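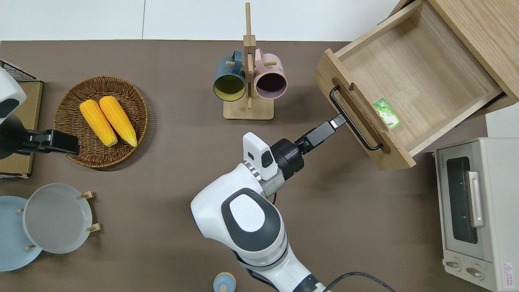 Right arm on the drawer pull, left arm parked by the corn basket.

Teaching a Robot Arm a Kitchen Chore: What Helped and What I'd Skip

I came to this as a doubter and I am still mostly one. The sales pitch says you show the arm a job a few times, by hand or with a pair of controls, and then it does the job for you. What you get for your trouble, at least in my kitchen, is an arm that opens one drawer pretty well. If you already have a pair of arms and a tabletop to clamp them to, these tips may save you some evenings. If you don't have them, read the section on money first.

Start with a drawer

Everyone wants to start with dishes. Don't. A drawer goes in and out along one line, it has an obvious place to grab, and if you botch it you haven't broken anything you eat off. Pick one with a bar handle that stands clear of the front. Round knobs are miserable for a gripper with two straight fingers, and cup pulls are worse. I tried a small brass knob in May and gave up before lunch.

Wax the runners before you teach anything. Plain candle wax is fine. A drawer that sticks on some pulls and slides on others will teach the arm to yank, and you'll be the one who taught it.

Leave something small and light in the drawer. A seed packet or a sachet will do. If the packet slides to the back every time, you're pulling too hard.

By hand or by remote

There are two ways to show an arm what you want. You can take hold of the arm itself and walk it through the motion, or you can drive it from a second set of handles while you stand off to the side.

By hand is easier to learn. You feel the weight of the drawer through the arm and you stop when it stops. The trouble is that you're standing right there with your sleeves and elbows in front of whatever camera is meant to be learning. The arm then has a nice record of your sweater. Stand behind the elbow joint if you can, and keep your hand off the wrist.

Remote is cleaner to look at and harder to do well. You can't feel much. My first drawer pulls by remote were all too fast at the start and then full of little corrections at the end. I now count to two under my breath before I close the fingers and again before I pull. It looks silly and it helped more than any setting I changed.

Jiahui Su, who has done far more of this than I have, swears by remote for everything and says by hand breeds bad habits. I don't buy the "everything." For one drawer, I'd still do the first few by hand and then switch.

How many times you have to show it

The handout that came with my Zendano controls said 5 demonstrations would be plenty. It was not plenty. At 5 the arm went to the general area of the handle and closed on air. At 17 it grabbed the handle if the cabinet hadn't been bumped. I stopped at 119, by which point it would open the drawer most mornings and I was sick of the drawer.

Somebody on the Enier message board claims to have recorded 961 for a similar job. I believe the number. I don't believe it was worth it.

Quality beats quantity up to a point, so throw out the bad ones the same day. I keep a pencil and a scrap of card next to the controls and make a mark whenever I fumble. If you leave the sorting until the weekend you'll talk yourself into keeping junk.

Setting up the table

Tape down anything that's meant to stay put. Painter's tape on the underside of a cabinet comes off clean. A strip of rubber shelf liner also works, though it leaves dust on a dark tabletop.

Keep the clutter, within reason. This goes against most of the advice I was given. A bare table gives you a lovely success rate and then the whole thing falls over when you set down a mug. I leave out a mug tree, a basket with a couple of ears of corn in it, some plates in a stand. Move them a little between rounds. If they never move, the arm may be steering by the mugs and paying no attention to the drawer.

Run the cable where it has slack through the full reach. Check this with the arm stretched out as far as the job needs, before you start recording. A tugging cable feels exactly like a stiff drawer when you're on the remote.

Watch your light. I did all my early rounds after supper under the ceiling lamp, and the arm was hopeless at 9 in the morning with sun on the table. Spread your rounds through the day.

The grip

Close the fingers fully on the bar and pause before you pull. If you start pulling while the fingers are still closing, the arm learns to do both at once, and it'll slide off about as often as it holds.

Come in at a slant if that's what the drawer wants. I wasted a week trying to keep everything square to the table because it looked tidier. The arm has no interest in tidy.

Let go before you back away. You'd be surprised how easy it is to forget this on the remote. I pulled an entire cabinet toward me twice.

Two arms or one

Two arms double the setup and, for a drawer, add very little. I park the second one off to the left and leave it there. Ülle Avotiņš wrote to tell me I'm wasting it, and that the second arm should be steadying the cabinet. Fair enough. Tape was cheaper.

Where two do earn their keep is taking something out while the drawer is held open. I've managed that a handful of times by remote. Done on its own, with no one at the controls, I've yet to see it go right in my kitchen.

Money

Skip the Fan brand finger pads. Strips cut from an old bicycle tube grip a metal bar just as well. The Detau clamp is overpriced, but I've had no trouble with it and I'd buy it again, grumbling.

Don't buy a bigger arm because the small one is slow. Slow is fine. Opening the drawer myself takes a second, and no arm I've priced comes close to that.

Safety

Keep the stop button under your free hand, even when you're guiding by hand. Keep hot things off the table while you're recording, and unplug any countertop appliance within reach of either arm. Tie back long hair. Glass stays in the cupboard until you trust the thing, and in my case it's still in the cupboard.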